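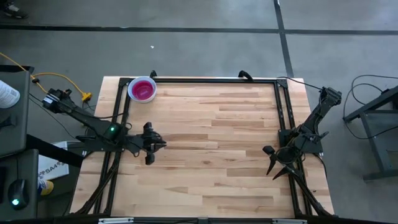
My grandmother would not have a bowl in the house that wasn't white inside, and for most of my life I took this as gospel. So you can imagine my feelings when I fell, quite late and quite hard, for magenta. It began with a beetroot soup served in Vandport one raw December, in a plain dish on a bare table, and I'm afraid I let mine go cold while I admired it.

I've thought a good deal since then about how one strong colour behaves on pale timber. Butcher block is the kindest background I know. The strips never quite match, so you get blond next to honey next to something in between, and a bright pink sitting on top of all that seems to warm the whole board up. Put the same pink on a black counter and it sulks.

Delali Baidoo, who has been finishing tabletops at her Clekulell workshop for 18 years, takes a sterner view of the matter. She loves the colour and dreads the spill. "Beetroot will find the one dry patch you missed with the oil," she told me over a very long pot of tea, and she went and fetched a scrap of maple to prove it. The stain was shaped a bit like Tasmania. She gives a new top three coats, leaves it overnight between each, and then does the end grain again because it drinks more than you'd believe.

Her other piece of advice was to leave the table alone. Most of us crowd a good surface with candlesticks and mail and the fruit nobody is eating — I'm as guilty as anyone — and then wonder why the room feels fussy. She likes a single round bowl with a wide rim, set well off centre, towards a back corner if the table is a long one, and bare wood for the rest of it.

I tried it at home the same evening. It took me most of an hour to find somewhere else for the mail, and my husband still asks where his glasses have gone.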